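バナナの追熟

バナナの追熟(ついじゅく)というのは、収穫したあとの実が甘く、やわらかく、黄色くなっていく変化のことです。この項目は前に書いてくれた人の文章がかなり固かったので、わたしが台所寄りの言葉で書き直しています。まだ途中のところもありますが、気になったら編集欄へどうぞ!

まず基本から。バナナは木で黄色くなるまで待たずに、青いうちに切り取って運ぶ果物です。わたしは子どものころ、南の島では黄色い房がそのままぶらさがっているものだとばかり思っていました(完熟してから採ると、やわらかすぎて長い船旅に耐えられないんですね)。日本に入ってくるのも青い状態で、港や市場の近くにある室(むろ)と呼ばれる部屋で熟させてから店に並びます。

熟すときに働いているのがエチレンです。植物が自分で出す気体のホルモンで、バナナはこれに触れると呼吸が急に盛んになり、自分でもエチレンを出しはじめます。一本が熟しはじめると隣もつられて熟す、あの感じです。こういう果物をクライマクテリック型といって、りんご、アボカド、キウイ、マンゴーなんかも仲間に入ります。逆にぶどうやいちご、みかんの類は採ったあとにぐっと甘くなることを期待できません。
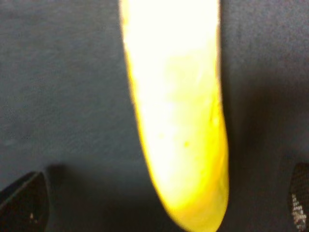
Ismail Abdel Hamidからは、皮の色だけで甘さを決めるのは乱暴じゃないか、品種によっては黄色くなりきっても酸味が残るし、料理用のバナナなら黒くなってからが本番だ、という指摘をもらいました。おっしゃるとおりで、ここから下の話は、スーパーでいちばんよく見かけるキャベンディッシュという品種のことだと思って読んでください。料理用のほうは、いつか別に節を立てたいです。

では皮の中で何が起きているのか。青いバナナの果肉にはでんぷんがたっぷり詰まっていて、かじると粉っぽくて渋い。それが酵素の力でショ糖、ブドウ糖、果糖に変わっていきます。同時に、細胞どうしをくっつけているペクチンもほどけるので、歯ざわりがねっとりしてきます。渋みのもとのタンニンは消えてなくなるというより、水に溶けない形になって舌が感じにくくなるのだそうです。渋柿の渋抜きと似た理屈で、これを知ったとき、わたしはひとりでずいぶん盛り上がりました。

色の変化は葉緑素が壊れるせいです。緑が抜けて、もともと隠れていたカロテノイドの黄色が見えてくる。さらに進むと茶色の点々が出てきて、これをシュガースポットと呼びます。食べごろの目印としてよく紹介されますが、かたいのが好きな人にはもう遅いくらいで、このへんは完全に好みですね。うちでは点が出たらヨーグルト行き、全体がまだらになったら焼き菓子行きです。

香りもだいじです。いわゆる「バナナの匂い」の中心は酢酸イソアミルというエステルで、熟すにつれて増えていきます。駄菓子のバナナ味が本物よりもバナナらしく感じるのは、この成分が前に出ているからでしょう。除光液っぽいと言われることもあって、そう聞いてから嗅ぐとたしかに……となるので、あまり人には教えないほうがいいかもしれません。

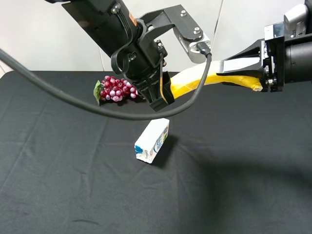 保存の話に移ると、いちばんよく聞かれるのが冷蔵庫に入れていいのかどうか。熱帯の果物なので寒さに弱く、青いうちに冷やすと低温障害を起こします。皮が黒ずんで、そのあと室温に戻してもうまく甘くならない。でも、じゅうぶん熟したものなら冷蔵庫でもかまいません。皮は黒くなりますが、中身はきれいなまま何日かもちます。わたしは一本ずつラップで包んで野菜室に入れています。

早く熟させたいときは、紙袋にりんごと一緒に入れて口を折っておきます。りんごが出すエチレンを借りるわけです。ポリ袋でもできなくはないけれど、湿気がこもって軸のところにカビが出やすいので、わたしは紙派。日曜に焼き菓子を作ろうと思ったら、二、三日前から仕込んでおきます。遅らせたいときはその逆で、房をばらして離して置き、風通しのいいところに吊るします。吊るすのは下になった面がつぶれて傷むのを防ぐためで、フックがなければ山なりに伏せて置くだけでもだいぶ違います。

軸をラップで巻くと長持ちするという話も有名ですね。エチレンはおもに軸から出る、と説明されることが多いのですが、わたしが家で試したかぎりでは差がよくわかりませんでした。巻き方が下手だった可能性もあります。ちゃんとした比較を読んだことのある方、出典を足してもらえるとうれしいです。

冷凍する場合は、熟してから皮をむいて、輪切りにして平らに並べて凍らせます。皮ごと凍らせると、むくときに指が冷たくて泣きます。半解凍のままミキサーにかけると、乳製品を入れなくてもなめらかなアイスみたいになって、夏はこればっかりです。解凍しきると水っぽくなるので、生地に混ぜるときは出てきた汁も一緒に入れてしまいます。

言葉についても少しだけ。「完熟」と「過熟」の境目は、はっきり決まったものではありません。売り場では皮の色を段階に分けた見本表が使われますが、家で食べるぶんには、軸の緑が抜けているか、持ったときに少ししなるか、そのくらいで足ります。汁が出ていたり、お酒のような匂いがしたりするものは、発酵が始まっているかもしれないので、わたしはあきらめます。

関連項目:エチレン、クライマクテリック型果実、低温障害、キャベンディッシュ、渋抜き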